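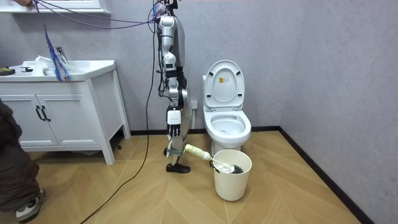
Set up and ready: brush in the bucket, seat up, cables held out of the way.

Teaching a robot to scrub a toilet: quick tips from the Stirkex bench

Updated 12 October 2024

Short version, for anyone driving a humanoid through bathroom chores by remote. Written fast, between runs. Most of this comes from the Wilness flat, some from Carnby, where the bathroom is even tighter.

Before you start

Seat and lid up. Do it yourself unless lifting the lid is the task.
Brush handle toward the robot. Knob end easy to reach, nothing in the way.
One person on the cables, all the time. No phone. Keep slack off the counter and away from the feet.
Clear the sink top. Elbows swing wider than you think.
Park the feet first, then bring the arms up. Doing both at once is how we lost a soap dish in January.

Picking up the brush
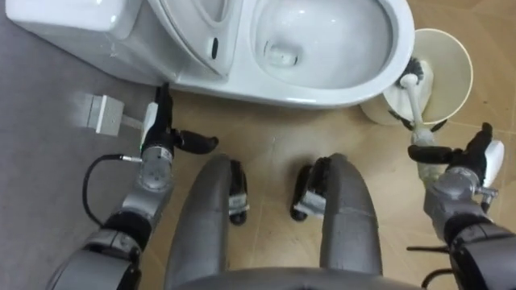
Right hand on the handle, left hand open and out of the way.

Come in slow. Look down at the holder and keep the head still untill the fingers close. If the operator's view moves during the grab, the demo is no good for training, bin it.
Grip, wait a beat, then lift. Straight up if you can. Dragging the bristles over the rim tips a light holder every time.
Missed grab? Open all the way, back off, try again. Don't fish around. The robot will learn the fishing.
A strip of rubber tape on a slick handle helps a lot. Cheap fix.

Scrubbing

Small strokes. Start on one wall of the bowl and work around, same direction in every demo. We mixed directions for the first 1680 demos and had to sort them by hand after, awful job.

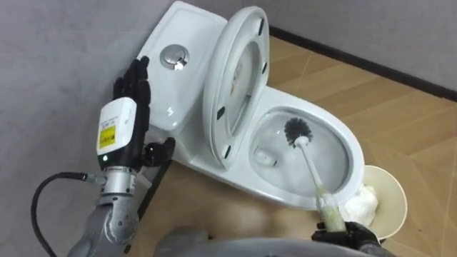 Pressure is the hard part. You can't feel the bowl through the controller (ours is a Szabó, no force feedback), so watch the bristles. Bent a little is good. Splayed flat is too much, ease off before the wrist faults.
Stop after 13 strokes or so and rest your own arm. Tired operators make jerky demos.

What to do with the other hand

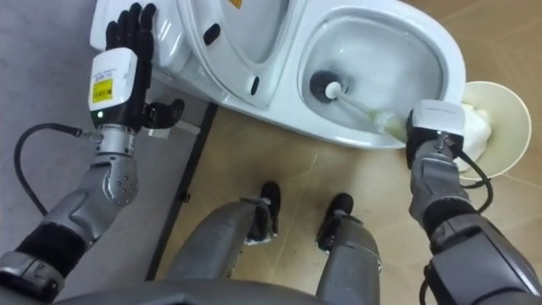
An idle arm drifts. Ours kept creeping into view and bumping things, and the policy copied that too. So give it a job. Left hand flat at the back of the toilet, fingers spread, while the right one works the brush against the far wall of the bowl. Same spot every time. Touch it down gently, dont lean the robot's weight on it.

Finishing up

Tap the brush on the inside of the bowl, 2 taps, then back to the holder.
Stop recording only once the hand is open and clear.
Label the run right away. Bad ones too, with a word on why.
Wipe the fingers and check the wrist cables for snags before the next one.

We're at 2415 demos now. Sink tips next, when I get time.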